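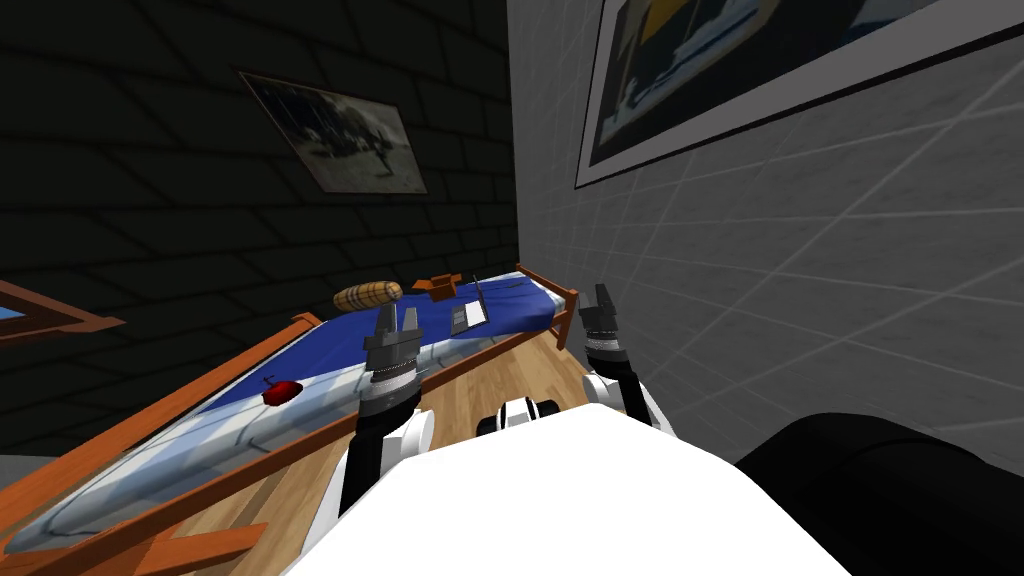 Jutbridge, November 2021

By Inger Fogh
Reading time: 3 minutes

Beltbridge is a two-armed household robot designed and built in a shared workshop in Jutbridge, together with the simulated rooms in which its control software is developed. The name covers both the machine and its software model. Work is divided between a physical base, assembled at the workshop, and a set of virtual interiors that members run on their own computers at home.

Origin

The project grew out of an earlier single-arm build called Pestov, which was fixed to a bench and could reach only what was placed in front of it. Karthikeyan Warrier proposed a mobile successor with a second arm, and Steinar Fogh drew the first version of the base. The drive unit was finished in February. The arms followed later, after the original shoulder mounts were found to flex under load and were replaced with a stiffer pattern cut from plate.

Design

In the model, the body is a smooth white shell carrying two segmented arms with black joints. Each arm has a ribbed wrist and ends in a dark gray parallel gripper with two fingers. A parallel gripper keeps its fingers facing each other as they open and close, so a flat object meets both pads squarely. The arrangement is simple to build and to model, but it handles round objects less well than flat ones.

The physical machine uses the same joint layout. Its shell is still unpainted, and the left wrist is on its third set of bearings. Wiring runs inside the upper arm and leaves it at the elbow, where a service loop allows the forearm to turn without pulling on the connectors. Power comes from a battery tray low in the base, which also serves as ballast when both arms are extended.

Simulated rooms

The rooms are assembled from stock furniture and wall, floor and bedding textures. The bedroom has a single bed with a wooden frame, a blue sheet and a pale blanket laid along one side. Small objects are set out on the mattress, among them a loaf of bread. A bed is a difficult work surface for a machine of this type. The rail limits how close the base can stand, and the far half of the mattress has to be reached at a shallow angle.

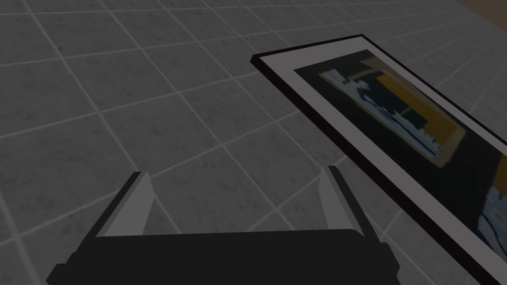 Home Robotics Section, Jutbridge Shared Workshop

Objects at floor level present a separate problem. A framed picture lying flat offers a thin raised edge and a wide face that the fingers cannot span. The approach must be made from the side, with the gripper open and the wrist turned to follow the line of the frame. Grout lines on a tiled floor add further edges to the camera view, and the edge detector in the first software release confused these with object borders. Sneha Maurya rewrote the detector to use depth as well as contrast.

Each room is run in batches of 3,000 trials with the starting position of the base varied between them. Joint angles, finger opening and contact forces are logged at every step. A batch is normally left to run overnight.

Differences from the physical machine

Contact is the least reliable part of the model. Blankets and sheets are treated as nearly rigid, so a fingertip pressed into the bedding meets more resistance in software than it would on a real mattress. Gear backlash was left out of the early versions and added by Ásdís Lauritsen from bench measurements of the right arm. Cable drag is still not modeled.

Related work

Vestergaard, a smaller build from the same workshop, uses the Beltbridge gripper on a fixed column. The two share finger pads and motor drivers. Their control code was split after the second Beltbridge release, and room files made for one need their joint names edited before they will load in the other.

We use cookies to remember your reading preferences. Accept or manage settings.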